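Sorting cutlery, one example at a time

The Thorlacius project at Dostau wants a system that can clear mixed cutlery from a table. We spoke in June with the person who runs its collection sessions, where people do the sorting with a hand-held gripper in each hand.

"Cutlery looks easy," she says. "A spoon is curved, a fork is thin, and both lie flat. The fingers have to close on something a few millimeters high."

She likes it when pieces overlap. A fork under a knife forces the person to decide which to lift first, and that decision is what she wants the system to learn.
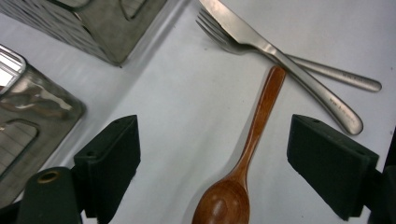

Setting the table

The layout changes before every example. Wood, metal and ceramic are mixed, and the spoons are turned in different directions. "If the fork always lies in the same place, the model learns the place," she says. "We found that out with the first 115 examples and had to throw them away."

A session runs until there are 12 usable examples, then the person rests. Wrists get tired before anything else does.

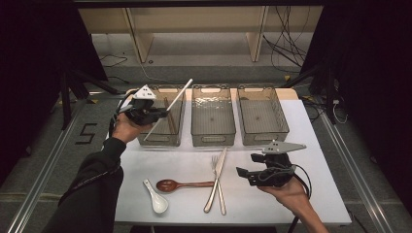
The chopsticks were added at the request of Nomavia, the partner that trains the model. They are long and light, and people tend to grab them near one end. She doesn't correct this. "I tell people which basket, and that's all. How they get there is up to them."

So far the team has 700 recorded examples, of which 545 passed review. Most of the rejected ones had a dropped piece and a long search for it. She now keeps short drops if the person picks the piece up again right away, and she would like more of those. 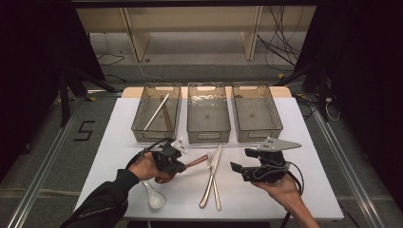
Vunden
Staff writer, robotics and automation

Asked what comes next, she names smaller spoons and a more crowded table. She also wants left-handed people, who choose a different hand for the first pick. The sessions start at 9 a.m. and stop at noon, and she reviews the morning's recordings after lunch. "I watch all of them at normal speed," she says. "It takes the whole afternoon."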